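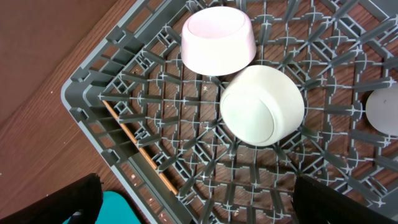
By Shu-fen Yang

On Tuesdays the Linico workshop opens its doors to school classes, and on Tue 26 January it was our turn. Do you have to clear up after lunch at home? At Linico, two robot arms are learning this job.

A robot arm does not know what a bowl is. You learned it when you were a baby, with your hands and also with your mouth! The arm must learn it from many tries. Ka-ming Cheng, who showed us the table, told us the arms had made 2,074 tries since November.
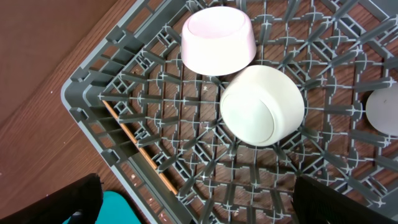 Each arm has a gripper, which is like a hand with only two fingers. Try it yourself: pick up a cup with just your thumb and one finger. If you squeeze too little, it slips. If you squeeze too much with something soft, you crush it. The robot has to find the right squeeze for every object.

Then comes the question of where things go. Bowls and cups belong in the dish rack. Wrappers and old foil are trash. For you this is easy, but for the robot a wrapper is a difficult thing — it can have a new shape every time somebody twists it.

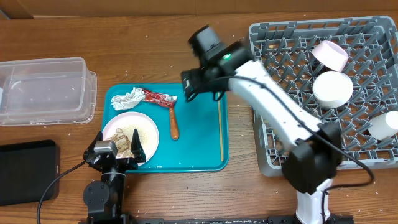 The small things are the hardest. A grain of rice is very thin, and two thick fingers are not made for it. Think how you do it at home. You probably take a cloth, or you tip the tray over the trash can. The people at Linico want to teach the arms to use tools also, but first they practice with the big things.

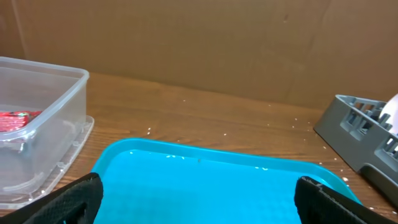 Hui-mei Hung wanted to know if the robot gets bored when it does the same job 55 times. Ka-ming Cheng answered that it does not feel bored, but that he sometimes does.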